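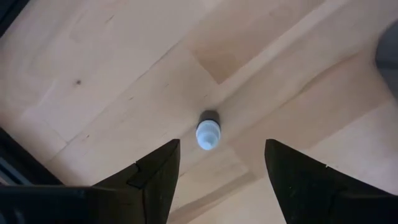 Small Parts, Wrist View: Gallery from the Baird Project

Welcome, and thank you for stopping by! We've been meaning to put this page together ever since the May workshop, when so many kind people asked what our robot gets to look at all day while it learns to pick up little things. The paper has its share of curves and tables (and we're fond of them), but a picture of the work on the bench says a good deal that a table can't.

The question behind Baird is a simple one to ask. Can an arm learn to grasp very small parts from its wrist camera alone, with no overhead view to lean on? We trained on 55 demonstrations, all of them driven by hand by Fraser Aitken, who has more patience than the rest of us put together, and then tested on parts the policy had never met.

Wrist view, Prandside bench. A small upright part with a dark top and a translucent, pale bluish body, lined up with the opening between the fingertips. We call this the "centered" pose, and it's the one the policy has to find before it is allowed to close.

A word on that pose, as it's the piece of the method we get the most mail about. In our first version, Brerkell, the fingers could close whenever the network felt confident, and with narrow parts it felt confident much too early. Hiltetach, the current version, splits the job into 3 stages (approach, center, close) and checks the second one before going on to the third. On our set of 8 test parts, Brerkell failed to pick up 3 of them reliably. Hiltetach managed the whole set, though it is slower, and we'd love to win some of that time back.

Pale wood and clear plastic are still hard for us, by the way, and anything tall and thin is worse. If you have a favorite awkward little part, do write and tell us about it!

Page last updated January 5, 2026. Text and captions by the Baird group, with thanks to Fraser for reading them over twice.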